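The **Duter small-parts gripper comparison** is a test procedure used to compare robot grippers, wrist cameras and arm controllers on the handling of small everyday objects. It was drawn up at Duter, an automation workshop that fits tabletop robot arms for packing and sorting work, and the first complete version is dated 22 May 2019. The procedure is built on ordinary office supplies, mainly pens, markers and binder clips, and sets the results of each gripper beside a record of people doing the same handling with their bare hands.

## Background

Before the procedure existed, grippers at Duter were judged with machined blocks and cylinders supplied by the gripper makers. These parts had flat, parallel faces and gave high scores to almost every gripper tried. The same grippers often did poorly once they were moved to mixed goods, where thin, round or hinged objects lay at odd angles and touched one another.

Office supplies were chosen as a replacement. A pen is thin and rolls easily. A binder clip has a wedge-shaped body and two wire handles that can stand up, fold flat or spread apart, so its outline changes from one pick to the next. Both are cheap and can be bought almost anywhere.

## Equipment

Three grippers were compared in the first series:

- **Okby two-finger gripper.** An electric parallel gripper with flat rubber pads. The fingers close at a fixed speed and stop at a set force.
- **Truvitz adaptive gripper.** A three-finger design with jointed fingers driven by cables. It wraps around larger objects and can also pinch with the tips of two fingers.
- **Sundaram soft gripper.** A pair of molded silicone fingers worked by air pressure. It has no force sensor, and the pressure is set by hand before each run.

All three were mounted on the same six-axis arm, using a common adapter plate. Each was run first with the arm's own controller and then with a separate controller that reads finger position and arm position together. A wrist camera was used in every run, and a second, fixed camera was added for half of them.

## Procedure

### Object layout

Objects are spread by hand over a work surface in a loose group. Some are left apart from their neighbors and some are placed touching. The layout is photographed so that it can be repeated with the next gripper. The procedure allows both hard and padded surfaces. On a padded surface a fingertip can press down slightly beside a thin object before closing, while on a hard one the same motion may trip the arm's collision stop.

### Scoring

Each gripper makes 40 pick attempts per object type. A pick counts as successful when the object is lifted clear of the surface, held for 8 seconds and set down inside a marked area. Disturbing a neighboring object is noted but does not cancel the score. Dropped objects are not replaced by hand during a run, and the arm has to pick them up from wherever they land.

### Hand recordings

Head-camera recordings of people handling the same kinds of objects serve as the reference. The recordings are used to study where the fingertips make contact and how the two hands share the work. They are viewed at reduced speed and marked at each first touch, lift and release.

Surfaces vary across the recordings, and one set uses an office chair seat covered in gray fabric. Black pens and pink binder clips lie on the cushion, and both hands work among them at once, with a clip in each. Views of this kind are hard for automatic hand tracking, as small objects are partly hidden under the fingers.
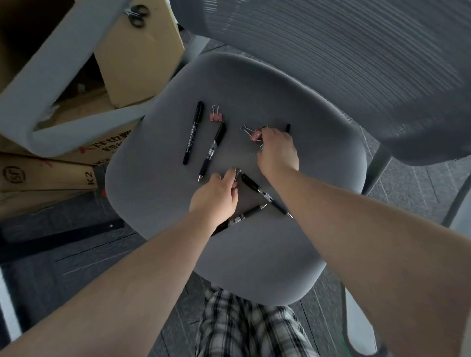
## Results

### Pens and markers

The Okby gripper gave the most regular results on pens lying alone. Its flat pads lined up with the barrel, and most failures came from the pen turning in the grip after it had been lifted. The Truvitz gripper did as well when pinching with two fingertips but was slower, as each finger had to be moved into position first. The Sundaram gripper was the least troubled by small errors in camera position, though it often took hold of two pens when they lay side by side.

### Binder clips

Clips were harder for all three. The Okby gripper worked well when it closed across the body of the clip and badly when it met the wire handles. The Sundaram gripper held clips in almost any position but set them down less neatly. The Truvitz gripper sometimes caught a handle between its finger joints, and the run then had to be stopped.

### Cameras and controllers

Adding the fixed camera helped most with touching objects. It made little difference to objects lying apart. The separate controller reduced the number of pens pushed away during closing, mainly by letting the arm move a short distance with the fingers.

## Limitations

The object set contains nothing heavy, wet or fragile, and the results say little about handling food or glass. The silicone fingers were not tested for wear beyond 2000 cycles. Lighting was kept the same for all robot runs, while the hand recordings were made under whatever light was present. The two kinds of record therefore cannot be used to compare camera quality.

## Later changes

A revision made in June added a limit of 400 grams on objects brought in from outside the standard set. It also required the pad or finger material to be listed with every result.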